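Visit to the Kosdale Refurbishment Center

In April, members of the Wuver Library Consortium visited the Kosdale Refurbishment Center to review its program for retired office equipment. The delegation was led by Vesna Živković, director of branch services, and included representatives of six member libraries. The purpose was to decide if the consortium should renew its equipment agreement, which expires at the end of the fiscal year.

The group was received by Ilir Tomić, operations manager, who outlined how donations are recorded. Each item is given an intake number at the loading dock and is assigned to one of three streams: reuse, parts or recycling. The center placed 4000 desktop computers with schools, libraries and public agencies last year. Mr. Tomić noted that delays most often occur at intake, where incomplete donor forms must be returned for correction. 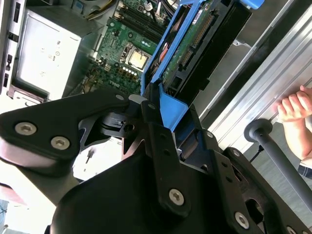

Storage media are handled under a separate procedure. Drives are logged by serial number, erased or destroyed, and listed on a certificate sent to the donor within eight working days. Delegates asked about two certificates from the Flidlow branch that did not arrive last fall. Staff located both records during the visit – they had been mailed to the branch's former address – and copies were provided before lunch.

The afternoon session concerned pricing. Azra Stojanović presented the proposed schedule, under which a refurbished desktop would cost member libraries 80 dollars, including keyboard and mouse. Monitors would continue to be priced separately by size. Delivery to the northern branches remains unsettled, and the center has agreed to submit a written quotation covering the Perić Street and Flidlow sites.

The delegation recommends renewal, subject to that quotation and to a named contact for certificate inquiries. Branch managers who expect to retire equipment this summer should send their lists to Ms. Živković's office. Donor forms have been revised and the old version will no longer be accepted at the dock.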